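Notas para la charla: dos pinzas, un brazo y una placa base
(versión para hablar, no para leer tal cual – si me enrollo, saltar a lo de los dedos) 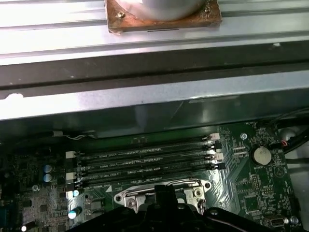
Buenas a todos, gracias por conectaros. Voy a hablar de lo que hemos aprendido comparando pinzas para trabajar dentro de un ordenador abierto, que es un sitio bastante más antipático de lo que parece cuando lo dibujas en una pizarra. Llevo meses con esto y todavía me sorprende lo distinto que se ve todo desde la muñeca.

Saludo rápido a Lindalva Fontes, que montó conmigo el banco de pruebas y que hoy está en el chat. Las preguntas de control se las hacéis a ella, que las contesta mejor. Las de mecánica, a mí.

[Pausa. Comprobar que se oye.]

Empiezo por el encargo. En Turncombe desmontan equipos para recuperar piezas y querían saber si un brazo pequeño podía ocuparse de una parte: sacar módulos de memoria, abrir retenciones, quitar la pila de botón. Nada de velocidad récord. Nos pidieron una respuesta sobre la pinza, porque el brazo ya lo tenían decidido, un Pritchard de sobremesa, y la cámara de muñeca venía con él.

Así que comparamos dos pinzas. La Drultar, paralela, con dedos estrechos y cuerpo ancho. Y la Tritbridge, también paralela, más compacta, con dedos más gordos y una almohadilla blanda en la punta. Mismo brazo, mismo controlador, misma cámara. Cambiábamos la pinza, recalibrábamos y a repetir.

En total hicimos 323 intentos de agarre entre las dos. Parece mucho, pero cuando lo repartes por tareas se queda en poco, así que tomad los resultados como lo que son: la experiencia de un banco, con una placa y con dos personas algo cansadas.

[Aquí preguntar quién ha metido la mano en un servidor. Siempre hay alguien con una cicatriz.]

Primera cosa que quiero contar: el espacio. Uno piensa en la precisión del brazo, en las décimas, y luego lo que te arruina la mañana es el cuerpo de la pinza. El dedo cabe de sobra en el hueco del zócalo del procesador, ¡claro que cabe!, pero detrás del dedo viene todo lo demás. Con la Drultar había posturas en las que la punta estaba perfecta y el cuerpo iba derecho hacia un condensador. En simulación no nos había salido porque habíamos modelado la placa como un plano. Un plano verde, muy bonito, sin nada encima. Mea culpa.

Lo arreglamos metiendo volúmenes de seguridad alrededor de los componentes altos. Son cajas, sin más. Lindalva quería usar la malla completa y yo quería irme a comer, y ganaron las cajas.

Segunda cosa: la cámara. Con la cámara en la muñeca ves muy bien la zona de trabajo hasta el momento exacto en que vas a tocar algo. Entonces la propia pinza te tapa la parte de abajo de la imagen, y con ella buena parte del marco del zócalo. Es un fastidio, pero es un fastidio constante, y eso ayuda: la silueta de la pinza cae siempre en el mismo sitio, se enmascara una vez y listo. Lo que hacemos es localizar en la aproximación, guardar la posición y hacer el último tramo a ciegas, apoyándonos en el límite de fuerza.

¿Y a qué nos agarramos para localizar? Probamos varias cosas. Las ranuras de memoria vacías van muy bien, son líneas largas, oscuras y paralelas sobre fondo verde, un regalo para cualquier detector. La pila también, es redonda y destaca. Las letras blancas de la serigrafía nos hacían ilusión, pero a la distancia de trabajo el lector de texto fallaba a ratos y terminamos usándolas sólo como comprobación.

Los brillos, en cambio, fatal. El carril metálico de arriba, con esas estrías, devuelve la luz en rayas y el detector de bordes se vuelve loco. Perdimos una tarde entera con eso. La solución fue recortar la parte superior de la imagen y bajar la exposición. Nos quedamos en 160 en la escala del controlador, de un valor de fábrica de 800. Lo digo porque luego siempre me lo preguntan por correo.

[Beber agua.]

Tercera: los dedos. Esto es lo que más me gusta, así que si voy mal de tiempo corto de otro lado.

La Tritbridge, con su almohadilla, es estupenda para coger un módulo por los cantos. Perdona errores de posición, no resbala, da gusto verla. Pero pídele que empuje el pestillo de una ranura y ya no sabe dónde acaba la punta, porque la goma cede y tú no sabes si se ha movido el pestillo o se ha aplastado la goma. En las ranuras muy juntas, además, el dedo gordo molesta a la vecina.

La Drultar es al revés. Para pestillos y para la palanca del zócalo, una maravilla: punta dura, estrecha, sabes dónde está. Para sujetar, regular. En la tanda de módulos se le escaparon 14, casi todos al girar la muñeca con la pieza ya arriba.

Le pegamos una tira de silicona fina en la cara interior de los dedos, dejando la punta libre, y mejoró bastante. No tengo una tanda completa con ese apaño, así que no doy cifra.

Cuarta, y más corta: el controlador. El límite de fuerza por defecto del Pritchard está pensado para mover objetos por una mesa. Dentro de una caja es demasiado alto. Bajadlo antes del primer contacto, por favor – yo no lo hice y todavía me acuerdo del crujido. Y ojo con los cables sueltos, que no están en ningún modelo y cambian de sitio en cuanto cierras y abres el equipo. Nosotros los apartamos a mano antes de cada tanda, lo cual es trampa, lo reconozco, y en Turncombe tendrán que resolverlo de otra manera.

Entonces, ¿qué pinza? A Turncombe le recomendamos la Drultar con los dedos modificados. Si sólo fueran a sacar memoria, habría dicho Tritbridge sin pensarlo. Lindalva sigue defendiendo un cambiador de herramienta con las dos, y puede que tenga razón, pero el cambiador pesa y el brazo va justo de carga en la postura más estirada.

Lo que queda por hacer: repetir la comparación con otra placa, porque con una sola es muy fácil engañarse, y probar una segunda cámara fija en el lateral para no ir tan a ciegas al final. Si podemos volver al banco, espero tener datos en septiembre.

[Preguntas. Si sale el tema de la ventosa: la probamos un día, no hay superficies planas suficientes, pasar a la siguiente. Si preguntan por los archivos de los dedos, los comparte Lindalva en el chat.]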